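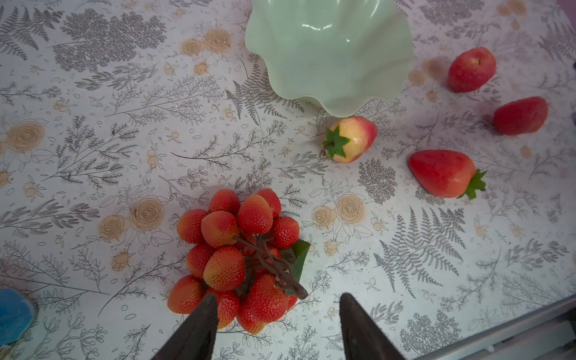 Chapter 5

Setting and Serving the Table

Learning outcomes

When you have completed this chapter you should be able to:
choose table coverings suited to the meal and the guests
calculate the size of cloth needed for a given table
care for table linen between services
explain how the style of service affects the way a table is laid

5.1 Introduction

The table is the first part of a meal that a guest meets. Before any food is brought out, the guest has taken in the cloth, the spacing of the chairs and the general state of the room, and has begun to form a view of the establishment. Chapter 4 dealt with the planning of menus. The present chapter turns to the surface on which those menus are served.

Customs differ widely between regions and between types of establishment. A works canteen may use no cloth at all, while a hotel dining room may change its cloths after every sitting. Students should learn the practice of their own workplace first and compare it with the general principles set out in this chapter.

5.2 Choosing a covering

Plain white cloths remain the usual choice for formal meals. Printed cloths, including those with floral or leaf designs, are more often found at breakfast, at afternoon tea and in small guest houses. A busy pattern hides slight marks but can make a crowded table look untidy, and serving dishes in a single plain colour are generally preferred with it.

The overhang, or drop, is the length of cloth that falls below the edge of the table. For the purposes of this course a drop of 300 mm is taken as standard. To find the size of cloth required, measure the length and width of the table top and add twice the drop to each measurement.

5.3 Case study: the Purby Guest House

The Purby Guest House has 19 covers and serves breakfast and an evening meal. Its manager, Siwan Prosser, replaced all the table linen in February after a review of laundry costs. Two sets of cloths were bought for each table, so that one could be in use while the other was being washed. Ifor Jenkins, the head waiter, drew up a laying plan and fixed it inside the door of the linen cupboard. New staff are asked to lay one table from the plan before their first service.

Read the case study again after completing section 5.4, and consider whether two sets would be enough if the guest house also began to serve lunch.

5.4 Care of table linen

Cloths should be shaken out of doors and checked for stains before they are sent to the laundry.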